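Release criteria for hanging tasks

3/4/22
by Fraser Mackay

Our written rule for when a place task counts as done was one line long until last month: "object is at the target and the gripper is open." That works for blocks on a table. It fails for anything that hangs.

I went back through 929 logged episodes of mugs placed on a rack. Of these, 223 had been marked successful on gripper state alone, with no check of what was carrying the weight. Annick Tremblay reviewed the same set separately and got the same number, so I stopped arguing and rewrote the rule.

The current version, as used on the Telden cell:

1. The peg must pass through the handle, and the tip must be visible on the far side. A handle resting on the tip does not count.

2. Tilt is not a fault. A mug on a peg finds its own angle, and scoring it against an upright pose only produces false failures.

3. After opening, back off along the approach line before any lateral move. Hold still for 6 seconds, then take the wrist camera image that the label is based on.

4. Lettering and glaze highlights are not to be used as pose references. Label from the handle and the rim.

5. Other mugs already on the rack stay there. Record which pegs are taken in the episode header.

6. If the labeler cannot see where the handle meets the peg, the label is "unknown". Do not infer it from the next episode.

Wrist view of a green mug on its peg, which meets item 1:

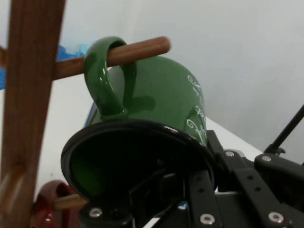

What is still open

Item 3 has no force threshold. Annick wants one, and I want to see the Plonska data first.

Contact: Fraser Mackay | © 2022 | Back to top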